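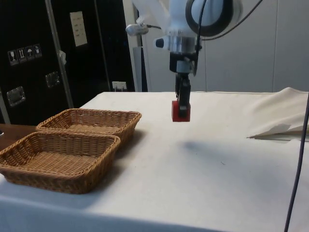 Wednesday, teleop bench, after lunch

Red block into basket, take whatever. Target for the day was 48 usable demos. Stopped at 44 because my wrist started making suggestions of its own, and the last few were getting sloppy enough that the policy would have learned my posture.

Setup as on the Akis sheet: white cloth down, both wicker baskets on the left, block starting somewhere on the cloth. Instruction string is "put the red block in the back basket" for half the runs and "front basket" for the rest. The baskets overlap, so "back" is a matter of opinion if you nudge either of them. I nudged them. Put tape under the cloth next time, or at least a pencil mark on the table.

Things that went wrong, in no order:

- Khoo leader arm still has the lag on wrist rotation. You turn, it thinks about it, it turns. You learn to wait, and then all your demos have a thoughtful pause in them at the same height. I looked at the plots afterward and the pause is beautiful, very consistent. Trimmed it where I could.

- Coming down on the block from straight above is fine. Coming down at any kind of angle drags the cloth, and then the block arrives at the gripper before the gripper arrives at the block. Threw out 2 runs for that.

- Release height. I was dropping from too far up in the early ones and the block bounced off the rim and out. The success label is a button, and my thumb had already pressed it. Relabeled both by hand.

- The folded end of the cloth on the right wants to creep back toward the middle. Shoved it away between runs. A smaller cloth would be an idea, if we owned one.

Tried hand guiding as well for 4 runs, with the arm in free mode and me pushing it around by the wrist. Smoother paths, no lag, and my sleeve in every single recording. Not keeping those, but the trajectories are worth a look if anyone wants a comparison. They're in the Tondstead folder under "sleeve".

Vindus logger dropped its connection once, mid-run, and said nothing until I hit save. Restarted it and it was fine after that. Check the green light before each batch, and don't trust the green light.

To do: tape for baskets, ask again about the wrist lag, redo the early drops at a lower release - just above the rim, slowly, like a person who has seen a basket before. Remaining four demos tomorrow morning before the bench gets booked.

Bench notes are internal - questions to the teleop channel | © Tondstead Lab | Back to top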